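CHAPTER 6
Setting Up and Looking After a Tabletop Cell

Objectives

After completing this chapter, the student should be able to:
- explain why the work surface is prepared before the arm is powered
- carry out the daily check of a single-arm tabletop cell
- recognize the common signs of wear in finger pads, cables and mounts
- record a fault in the cell log so that another technician can act on it

Key terms: home position, work surface, reference grid, finger pad, strain relief, soft stop, cell log

6.1 Introduction

Earlier chapters treated the arm, the controller and the gripper as separate units. In daily service they are never met that way. A technician is responsible for a cell, meaning the arm together with its mount, its table, its cables, its lighting and the objects it is expected to handle. A fault in any of these will usually be reported as a fault in the arm. Much of the skill taught in this chapter lies in finding out where the fault really is before a cover is removed.

The chapter follows one cell throughout. It is the training cell at the Yammine Technical Center, known in the department's records as Cell 506. The cell has one arm on a fixed base plate, a parallel gripper with replaceable finger pads, and a controller of the type described in Chapter 4. The controller is supplied by Nesel and the gripper by Davov. Students working with other equipment will find that the procedures carry over with small changes, and the maker's manual must be followed wherever it differs from this text.

Cell 506 is used for household handling tasks. The task referred to in this chapter is the lid task: the arm takes the lid from a cooking pot by its knob, stands it in a rack beside the pot, and later returns it. The task is simple to describe and demanding on the equipment. A lid must be lifted straight, held level, turned, and set down between thin supports. Small errors that would pass without notice in a box-moving task will show themselves here within a few cycles.

6.2 The Service Record of Cell 506

Ok-hee Cheon, the senior technician in charge of the cell, took it over in April after a period of irregular results. The log at that time showed repeated entries reading "missed rack" and "lid tilted," with no further detail. The finger pads had been changed twice and the controller had been restarted many times. Neither step had a lasting effect.

Her first action was to stop all changes to the program. She then ran the task 50 times at reduced speed and wrote down the result of each cycle, together with the direction of any miss. The misses were almost all in the same direction, and they grew larger as the morning went on. A worn pad does not normally give this pattern, and attention turned to the mount.

Two screws in the base plate were found below the required torque. At each reversal the plate shifted slightly, and by noon the arm had moved far enough to catch the rack on the way down. The screws were replaced, tightened in a crossing order and marked with paint. The pads that had been thrown away were very likely sound.

The case is given at length for the order in which the work was done. Cheon observed, recorded, looked for a pattern, and only then took up a wrench. Students should compare this with the fault tree in Section 6.7.

6.3 Service Intervals

Cell 506 is serviced according to use. The finger pads are inspected every day and replaced after 2000 grips, or sooner if the surface has become smooth. Base plate screws are checked every Thursday before the first session. The cable from the wrist to the controller is examined along its full length at the same time, with special care at the strain relief, where the outer cover tends to split first.

Polished metal deserves a separate note. Shiny surfaces show finger marks and residue from the pads, and they also return glare to any camera used for locating objects. Pots, lids and racks are wiped with a dry cloth before each session. Solvents are not used, as traces left on a knob can shorten the life of the pads.

6.4 Preparing the Work Surface

The table is prepared while the arm is in its home position and the drive power is off. The gridded cloth is laid first and smoothed by hand from the center outward. A fold under an object can tip it enough to spoil a grip. The pot is then set to the left with its lid on, and the tray with its wire rack to the right, leaving clear cloth between the two.

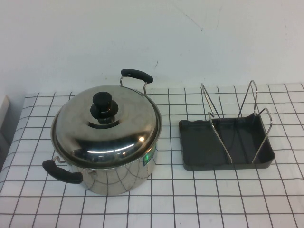
Once the objects are in place, the technician enters the date and the pad count in the cell log and signs the line. Drive power may then be switched on from outside the marked floor area. The first cycle is always run at reduced speed, with one hand on the stop control. If the arm reaches a soft stop during this cycle, the session is not to continue until the home position has been checked against the reference marks on the base. The method for this check, using the Otell alignment gauge, is given in Section 6.5. Students will need the gauge, a 2 mm hex key and a copy of the blank log sheet from Appendix C.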